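From: Valentin Tanguy
To: cando-users
Date: Thursday, May 10, 2018
Subject: Re: [cando-users] Gavalas open day, simulator demo

Arnout Koster wrote:
> Did anyone from the list get to the Gavalas open day? I could not
> travel. I would like to know whether they ran the simulator live or
> played back a log, and whether the wrist view is rendered at the
> same rate as the room view. Screen grabs welcome.

Arnout,

I went with Concetta Donati. It was live. Ruben Baert ran the session from a desktop machine and took requests for start poses from the audience, so I am satisfied it was no playback.

The setup is a simulated apartment with a living room and a table, built in Brondora. The task set is tabletop grasping of household objects. They have 145 object models at present and expect to have 700 before the next release. Physics runs on a separate thread from rendering, with a fixed step of 2 ms.

Grabs from the demo, all rendered: 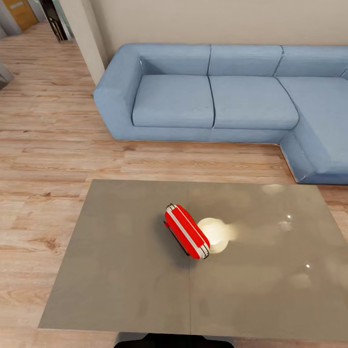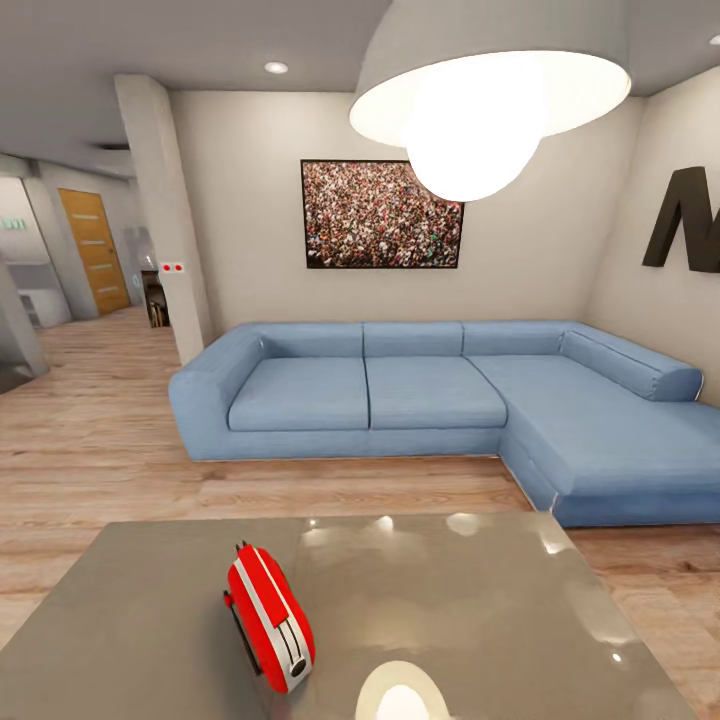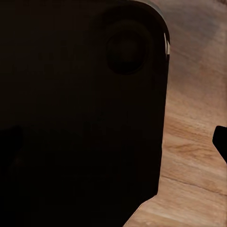
On your second question: no, the rates differ. The wrist view is rendered at half the rate of the room view, and the two are matched by simulation time when the log is written. Baert said this is a setting and can be changed per run. I did not see him change it.

Contact handling is still the weak part. Vratislav Michalík asked about friction and was told that one coefficient is used for all objects, with no per-surface values. Slip results should be read with that in mind. The log from the longest run had 1937 grasp attempts in it, but they did not give a success rate and I did not get a clear answer when I asked for one.

The Tundosia importer was listed on the program and was not shown. Concetta has the handout with the file format and will scan it for the list archive.

If you want a specific start pose tried, send it to me in joint angles, in degrees, and I will pass it on to Baert with my own.

Valentin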